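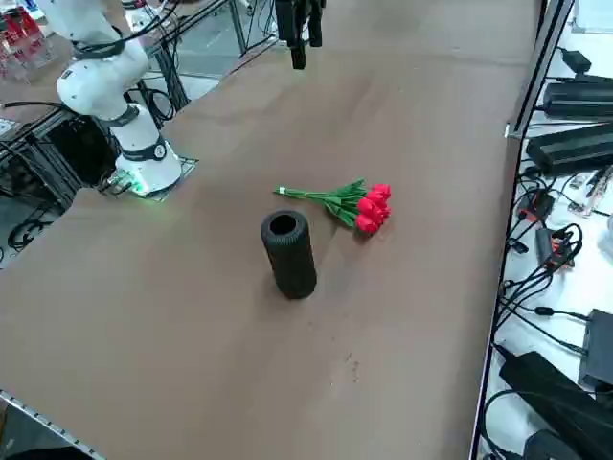

A aula 3 trata do arranjo de um único maço em vaso cilíndrico, o exercício mais curto do módulo e o que mais volta na avaliação prática. Antes de começar, cada aluno separa o seu material sobre a bancada forrada e confere se está com o par certo. O vaso preto fica em pé, com a boca livre, e o maço de tulipas vermelhas artificiais fica deitado ao lado, com as flores todas viradas para a mesma ponta. Quem deita o maço com as flores para a borda da mesa costuma esbarrar nelas com a manga. O canelado fino do vaso junta poeira entre as linhas; passar o pincel seco no sentido das linhas, nunca pano úmido.

Disciplina: Decoração de Interiores e Vitrine, módulo Flor Permanente
Código: 3040
Sala: 314
Professora: Kevser Yüksel

Leitura para esta aula: apostila Vestow, capítulo sobre recipientes estreitos, até a página 341. Os exercícios do fim do capítulo não serão cobrados.

1. Vocabulário

Flor permanente: nome comercial da flor artificial. Nas fichas de loja aparece também como "flor seca falsa", termo que não usamos.

Maço: conjunto de hastes vendido já preso. O maço pode vir com as hastes soltas, amarradas, ou fundidas numa haste só na parte de baixo. Os três tipos se comportam de modo diferente no vaso.

Cabeça: a parte florida do maço. Maço "de cabeça fechada" é aquele em que as flores se tocam.

Colo: altura em que as folhas se abrem. É a parte que decide se o arranjo fica bem assentado na boca do vaso.

Pé: ponta de baixo das hastes, onde em geral está a cinta ou a etiqueta.

2. Leitura do maço

Antes de pôr a mão no vaso, o aluno lê o maço de cima para baixo e anota na ficha: forma da cabeça, altura do colo, espessura do feixe, posição da cinta. No maço de tulipas a cabeça é compacta, as folhas são compridas e pontudas e abrem para os dois lados, e depois tudo se fecha num feixe fino de hastes. A cinta branca está perto do pé, com as pontas das hastes aparecendo logo abaixo dela.

A cinta pode ficar ou sair. Se o vaso é opaco, fica. Em vaso de vidro, tirar a cinta e prender as hastes com fio verde um pouco acima da metade. Na ficha de vitrine da Curkance a cinta deve ser guardada junto com a nota, pois é nela que vem a referência do lote.

Perguntaram na turma passada se folha amassada no transporte conta como defeito. Não conta. Abrir com os dedos, da base para a ponta, e deixar a folha descansar aberta enquanto se prepara o resto.
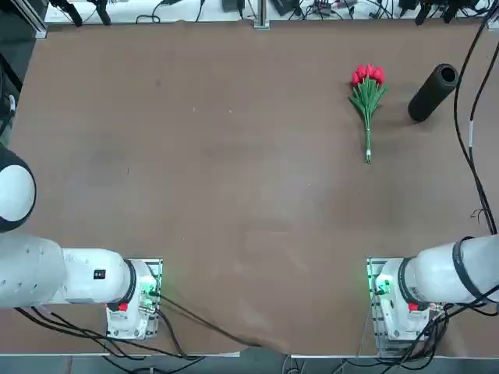
3. Proporção entre vaso e maço

A regra de uma vez e meia (flor com uma vez e meia a altura do vaso) vale para arranjo de mesa visto por quem está sentado. Para prateleira alta ela deixa o conjunto comprido demais. Nesse caso usar altura igual: a parte que aparece acima da boca tem a mesma medida que o vaso.

Medir sempre a parte aparente, com o maço já dentro. Muita gente mede o maço inteiro na bancada, esquece o trecho que entra no vaso e entrega um arranjo baixo, com as flores sentadas na borda.

Quando sobra haste, há duas saídas. A primeira é dobrar o pé em gancho, se a haste tiver arame. A segunda é cortar com alicate. Na sala não se corta o material da escola; quem precisar encurtar faz o gancho.

Quando falta haste, calçar o fundo do vaso com papel kraft amassado ou com espuma seca. A espuma verde de flor natural esfarela e suja tudo, deixar para o módulo seguinte.

4. Colocação com o vaso em pé

a) Segurar o maço pelo feixe, abaixo do colo. Não segurar pela cabeça.
b) Juntar as folhas de baixo com a outra mão, sem apertar.
c) Descer o pé pelo centro da boca. Se encostar na borda, subir e recomeçar, em vez de forçar de lado.
d) Soltar as folhas quando o colo chegar à altura da boca.
e) Girar o maço até achar a frente. A frente é o lado com menos haste à vista.

O erro comum está no item b. A folha que não foi recolhida dobra para fora, engancha na borda e puxa o maço torto. Num vaso leve ela derruba o conjunto.

5. Colocação com o vaso deitado

Usa-se quando o maço é cheio no colo e o vaso é leve ou de boca justa. Deita-se o vaso sobre a forração, segura-se perto do fundo e o maço entra na horizontal, deslizando. As folhas apoiam na mesa e entram por último. Depois levanta-se o vaso com uma das mãos na base e a outra no colo do maço, tudo junto. Levantar só pelo vaso faz o maço escorregar para fora.
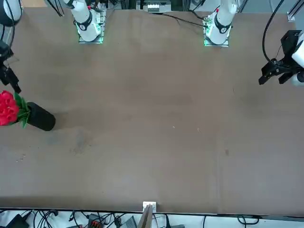 Vaso deitado, com as flores vermelhas saindo pela boca e as folhas na altura da entrada.

Vale também como forma de exposição. Na montagem de vitrine com tema de jardim ou de mercado, o vaso tombado com as flores para fora dá um ponto baixo ao lado de peças altas. Aí o maço fica um pouco mais para fora do que ficaria em pé, e convém prender o fundo do vaso com massa adesiva, um pedaço pequeno, do lado que não se vê.

Forração: papel ou tecido fosco, de cor média. O marrom funciona bem com vermelho e verde. Forração brilhante devolve o reflexo do vaso e atrapalha a leitura do contorno.

6. Estabilidade

O cilindro liso rola, e o canelado rola também. O aluno que deita um vaso deve saber para que lado ele vai andar se for solto: sempre de través em relação à boca, nunca no sentido dela. Por isso a boca aponta para fora do grupo de peças ou para dentro dele, conforme haja espaço dos lados.

Para vaso que vai ficar em pé em local de passagem, lastro no fundo. Areia seca em saquinho fechado, até um quarto da altura. O modelo preto da Skornmont já vem com fundo pesado e dispensa o saquinho; o da Thampi precisa.
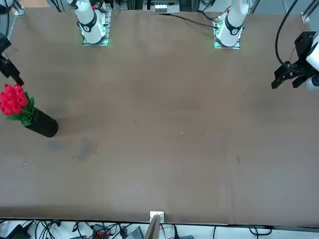
O desmonte conta nota igual à montagem e é feito na ordem inversa: primeiro o maço, depois o lastro, por último a forração. Não tirar o papel com peças em cima. Antes de guardar, olhar o vaso de todos os lados, inclusive o fundo, que com a peça em pé ninguém confere; com ele tombado, como o preto na ponta da mesa, a base fica à mostra e dá para ver se a massa adesiva deixou resto. Resto de massa sai com uma bolinha da própria massa, pressionando e puxando. O maço volta para a caixa comprida com a cabeça para o lado da etiqueta da caixa.

7. Para entregar

Ficha de leitura do maço, preenchida a lápis.
Medida da parte aparente e medida do vaso, na mesma unidade.
Desenho simples do arranjo visto de frente e de cima. O desenho não é avaliado como desenho.
Indicação do método usado, em pé ou deitado, com uma linha explicando a escolha.

Quem faltou pode repor em abril, na sala 314, no horário das 14h. Trazer pincel seco e fio verde. A escola fornece vaso, maço e papel.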